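Garage tips for electric car owners, quick ones first

Typing this between jobs so excuse the mess. Most of it is stuff I learned in my own garage, some from Kylie Donnelly who has had three electric cars to my one.

Cable on the floor. Don't. It gets driven over, it picks up grit, you trip on it carrying groceries. Put a big hook at shoulder height, loop the cable loosely, wide loops, never tight ones. A cheap garden hose hanger works fine. Mine is a Purkness and has held since May.

Plug end. Cap it or hang it pointing down. Wasps love a charging plug. So do spiders.

Wall box screws. Check them twice a year. Power off at the breaker first, always. If the plug or the outlet smells hot or looks brown at all, stop using it and get an electrician in. Not a tape job.

Timer. Set charging for after midnight if your utility does cheap night rates. Set it in the car OR in the wall box, one or the other. I had both on for a month and kept waking up to a half charged car. Took me way too long to work that out.

Parking in the right spot. Tennis ball on a string, old trick, still the best. Hang it so it touches the windshield when the charge port is right under the hook. Then mark the floor with tape in case the ball comes down.

Floor mats. Rubber ones, hose off, dry flat. If they curl, lay them upside down in the sun for an hour.

Tires. Electric cars are heavy and they eat tires. Check pressures cold, first thing, before you've driven anywhere. Write the numbers on masking tape inside the door so you're not digging for the manual. Rotate on schedule. I skipped one rotation and paid $700 for a set I shouldn't of needed yet.
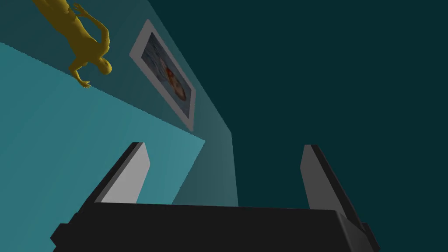

Brake discs rust on these cars because the motor does most of the slowing down. Every week or so find an empty road, check behind you, and brake properly a few times from moderate speed. Clears the surface. After washing the car do it too, before you park it. For pads: look at both sides of the disc, inner and outer, the inner one always gets forgotten. Two flat faces with a space between them, and on a brake you want the pads wearing evenly top to bottom. If one is wedge shaped the slide pins are probably sticking. Clean, fresh brake grease on the pins, none on the pads. Winter salt makes all of this worse so do it in spring.

Cabin filter. Ten minute job on most cars and the dealer will charge you plenty. Usually behind the glove box. Note which way the arrow points before you pull the old one out. Take a phone picture.

Wiper fluid. Buy the winter stuff in fall, before the shelf is empty.

12 volt battery. Yes, it still has one on most models. And it's the thing that strands people. If the car has been sitting a few weeks, check it before the day you need it. Know where the jump terminals are and read the manual page now — not in a parking lot in the rain.

Charge port frozen shut. Warm the car from the app for a bit first. Still stuck, a hand on the flap, or a hair dryer on low. No hot water, no screwdriver!

Smells. Baking soda in an open jar under the seat overnight. Take it out before you drive, ask me how I know.

Shelf for car stuff. One shelf, labeled. Mine is a Clesari, some $499 with the cabinet under it, more than I meant to spend. Vignesh Panicker made his own out of scrap two by fours and it's just as good. Screw it to studs, not drywall. Heavy bottles at the bottom, rags in a lidded can.

Log book. Paper notebook in the glove box. Date, miles, what you did. I note tires every 1,000 miles and everything else when I remeber. Buyers like it too — the last car went for more than I asked.

Wheel nuts. Torque wrench, not a guess. Cross pattern, then again after a short drive.

Jacking. Only on the marked points. The battery is under there. Rubber puck on the jack, and stands before you put any part of you underneath.

Going to do one on roof racks and wind noise when I get a minute.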